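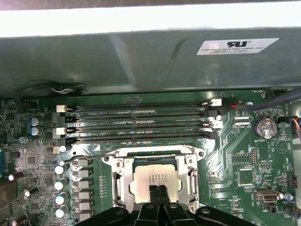

Reusing Old Office Computers
Omid Akbari and Sepehr Moradi
2018-01-14

Our project looked at what happens to desktop computers when offices replace them. In December we sent a survey to 30 small businesses in Gandau, and 20 replied. Most kept old machines in storage — often for years — before recycling them. Several did not know the town accepts computers at no charge. We suggest a short notice with the yearly business license mailing.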